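Tabletop notes for the Istwood vegetable-handling set. Maintained by Florencia Benítez; layout questions go to Witold Borkowska.

## Contents

The set covers one activity: moving vegetables between a basket, a cutting board and a plate on a single table. Sessions are grouped by layout. There are 6 layouts, each with a text file listing the objects in use and the order in which they are put down.

- `layouts/` — object lists, one per layout
- `sessions/` — recordings, split at 1000 per archive
- `notes/` — free text from the person setting the table

## Table and objects

The table is gray with a mottled finish and stands against a plain white wall. Scuffs on the surface are left as they are. In the basket-left layout, the woven basket goes down next to the green cutting board, and the light blue plate goes on the board. The board is set at an angle, not square to the table.

The basket holds mixed vegetables. Potatoes are labeled `potato` regardless of size or skin color. Glossy red or orange items are labeled `veg_red` unless the layout file gives a name.
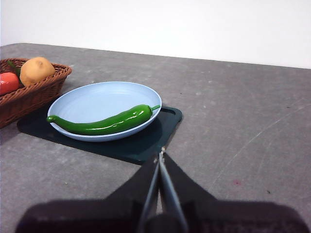 ## Labeling rules

1. An item counts as `in_basket` if any part of it is below the rim.
2. Leaves and stems take the label of the vegetable they belong to. If this is unclear, use `green_part`.
3. The plate is `on_board` even when its rim extends past the board.

## Known issues

- Layout 4 was relabeled in March. Older copies still use `bowl` for the plate.
- Around 70 sessions have no notes file.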